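Cuaderno del taller de tintes, 2024-05-17

Por fin tengo un rato para sentarme a escribir, que llevo toda la semana apuntando cosas en papelitos y luego no hay quien los encuentre. Lo dejo aquí seguido, para mí y para quien coja el relevo con las madejas.

Baño de gualda, segunda tanda

Retomé la lana de Plindomari, la de hebra gruesa, que ya venía mordentada con alumbre desde la última vez. Puse la gualda seca a remojo la noche anterior en 3 litros de agua del grifo y por la mañana la subí muy despacito, sin dejar que hirviera en ningún momento (la otra vez me despisté con el teléfono y el amarillo se me fue a un mostaza tristón que todavía me duele). Colé, dejé templar y metí las madejas bien mojadas. El color que ha salido me tiene contentísima: un amarillo limpio, casi de limón, con un punto verdoso si te acercas a la ventana.

Wafula Owino pasó a media mañana y se llevó una muestra para compararla con la del algodón. Me dijo que él probaría con una pizca de creta en el baño, y le he prometido que la próxima tanda la hago así. Wafula, si lees esto: ¡devuélveme el cuaderno de muestras cuando puedas, que tengo dentro las notas del cochinillo!

Quiero también cambiar la forma de remojar. Hasta ahora usaba el barreño redondo de siempre y las madejas se me enroscaban unas con otras. Para la próxima me apetece algo rectangular y de paredes altas, tirando a lo que sale en esta imagen, donde las madejas puedan ir tendidas a lo largo.

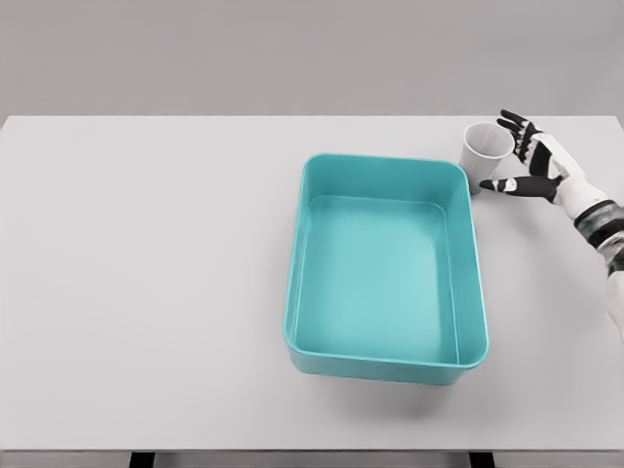
Índigo: cómo sigue la cuba

La cuba de fructosa cumple hoy 24 días y sigue viva, la pobre, aunque un poco perezosa. El líquido se ve más verde que amarillo, así que le añadí fructosa, removí en círculos sin meter aire y la tapé otra vez. La dejé descansar hasta después de comer. La primera inmersión dio un azul flojito, muy de vaquero gastado; la segunda ya tenía más cuerpo. No quise forzarla con una tercera.

El lino de Grasum coge el azul peor que el de Uzor, y mira que los descrudé juntos en la misma olla. Sospecho que lleva algún apresto que no se va con un solo lavado. Voy a descrudar otro trozo con carbonato y a dejarlo más rato al fuego, a ver si así.

Pendiente

Pedir alumbre a Tustier, que queda un culín en el bote.
Lavar las madejas de gualda con jabón neutro, pero el lunes, que reposen antes.
Etiquetar la muestra 42, que se quedó sin fecha y sin nombre del mordiente.
Mirar el pH de la cuba antes de tocar nada más.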